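Call for participants: Jackdaws in Everyday Life

4 minute read
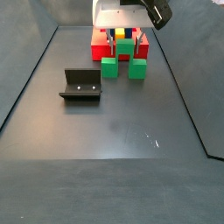 Who we are looking for

The Brerkell Centre for Animals and Society invites applications from members of the public who wish to take part in a study of the jackdaw in everyday culture. The study is led by Dr Pieter Pillay, with Ryszard Gajewski as project officer, and is paid for by the Mthembu Fund for Public Humanities.

Jackdaws have lived alongside people in towns and villages for a very long time. They nest in chimneys and church towers, they turn up in proverbs and nursery tales, and they lend their name to pubs, football supporters' clubs and narrow boats. Much has been written about their behaviour. Far less has been gathered about what people make of them: the nicknames, the family stories, the carvings, the school badges, the complaints to the council. The study sets out to collect this material while those who know it can still be asked.

We would like to hear from adults aged 18 or over who live in the United Kingdom and who fall into one or more of the following groups:

- people who make, sell or collect objects that show jackdaws or other members of the crow family
- people who live or work in a building where jackdaws nest, or have nested
- people who have kept or reared a jackdaw, at any time
- people who know local sayings, songs or stories in which the bird appears
- people who dislike jackdaws and are willing to explain why

No knowledge of ornithology is needed. Applications are particularly welcome from those living in former mining districts and in coastal towns, as these areas are thinly covered in our existing records. The archive currently holds 229 written accounts, most of them from market towns in the south of England.

What taking part involves

Each participant will be asked to complete 4 tasks over the course of the study.

1. A written questionnaire, which may be filled in online or on paper. It may be completed in several sittings.
2. A recorded interview with a member of the project team, held by telephone, by video call or in person at the Centre.
3. A household survey, in which participants list and photograph any jackdaw objects in their home. A blank form and guidance notes are supplied.
4. A short diary, kept for 2 weeks, noting any jackdaws seen or heard and any mention of the bird in conversation, in print or on screen. Days on which nothing is noted should be entered as such.

Participants who have no objects to record will be asked to write a short account from memory in place of the third task. Please tell us when applying if this is likely to be the case.

Some participants will also be invited to lend items to the exhibition that closes the project in December. Lending is a separate matter, covered by its own agreement, and a decision not to lend will have no bearing on any other part of the study. Items on loan will be insured by the Centre from collection to return.

Payment and expenses

Those who complete all the tasks will receive a single payment, made by bank transfer. The amount is set out in the information sheet, which is sent to every applicant before a place is offered. Standard-class rail or bus fares to the Centre will be refunded on production of tickets. Mileage can be claimed where public transport is not practical – please obtain agreement from the project officer before travelling. Payments may count as income for tax or benefit purposes, and participants are responsible for declaring them where this applies.

How your information will be used

Questionnaires, recordings and diaries will be deposited in the Estus Archive, where they will be open to researchers and, in time, to the general public. Participants may choose to be named or to appear under a different name. They may also ask for particular passages to be closed for a fixed period. Photographs of the inside of private homes will not be published without separate written consent.

Participants are free to withdraw at any point before their material is deposited, without giving a reason. The study has been reviewed under the Centre's research ethics procedure.

How to apply

Please send a statement of no more than 900 words, describing your interest in or dealings with jackdaws, together with your name, postal address and a daytime telephone number. Statements in Welsh, Polish and Scottish Gaelic are accepted. Applicants who would find it easier to make a spoken statement may ask for a telephone appointment.

Applications should be marked "Jackdaws" and addressed to Ryszard Gajewski, Project Officer, at the Brerkell Centre. They may be sent by post, through the form on the Centre's website, or handed in at the reception desk in Brikance House during opening hours. Original photographs, letters and objects should not be sent at this stage.

The closing date for applications is Fri 26 January. Late applications will be placed on a reserve list. All applicants will be told the outcome in writing, and questions about the research itself may be addressed to Dr Pillay at the same address.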